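Hallport Robotics Club: Setting Up the Cup Exercise

Work in pairs, one gripper per hand. Read all the steps before touching the tool.

1. Cover a small table with a patterned cloth. Plain cloth makes the task too easy for the vision model.

2. Lay out the drinkware across the far half of the table. Mix the shapes and finishes, and include a clear piece. Put most of it on its side.
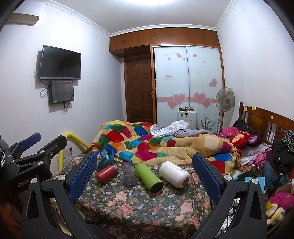
3 min read

3. Hold both finger pads open over the near edge and tilt them inward. Wait 2 seconds, then start recording.

4. Pick up one item, set it upright, and release. Close slowly on anything round, or it will roll.

5. Return to the start pose between items. Each run is capped at 300 frames after trimming. Save it under your Onder login.
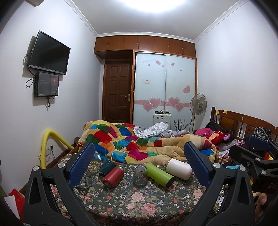 Start pose, with the clear glass in the middle of the row.

6. Reset the layout before the next run. Small shifts in angle are fine and should not be corrected.

Each pair owes 13 clean runs by the April meet at Ashby. Discard a run if a pad leaves view during a grasp. Send log errors to Mereana Ngata and worn pads to Tane Trevaskis.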